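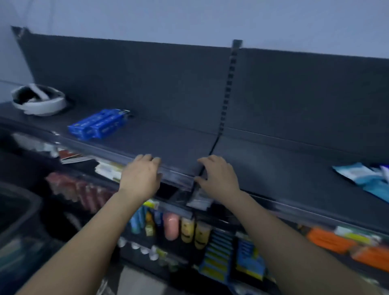
*Top shelf of the gray unit, with the two blue boxes near the front and the packets at the right-hand end.*

23 November 2024

Dear friends at the Miah Fund,

Thank you for your patience with this one! I promised you news on the shelving once the summer was behind us, and it has been a busy few months at the Grodholm supply room, but I do have plenty to tell you.

When I wrote in July we were still living out of cartons on the floor, and anyone who wanted a packet of something had to kneel down and dig for it (my knees remember it well). The dark gray metal shelving has made such a difference to the place. We went with the slotted uprights in the end, so the shelves can be moved up or down a notch as our stock changes, and I'm so glad we did.

**Money.** The shelving from Kustico came to $612, delivery included, and we spent another $99 on brackets and end panels. Both receipts are with the grant papers.

**Where things stand.** We have 15 shelves to fill and nine are now sorted and written up in the stock book. The top shelf on the back wall is one of the six still to do, and as you can tell there is a lot of bare metal up there. I'd like the soft packets to stay at the right-hand end, where they stack nicely, and the small boxes to sit together toward the front with their labels facing out. The back left corner is the place for odd round things that won't stack with anything.

**A small snag.** The seams where two shelf sections meet need a look before we load anything heavy. Flondus, who supplied the brackets, have been very kind on the phone and are sending clips that should hold the joins snug. Until they come we're keeping the light goods on top and the heavy cartons down low.

**Next.** Shelf labels, then the rest of the stock book, and after that a proper sign-out sheet by the door. I have a little paint left over too, and my eye on that door.

Do come and see us whenever you're nearby. The kettle is always on, and I'd love to show you around.

With warm thanks,
Nazma Fakir
Supply Room Coordinator, Grodholm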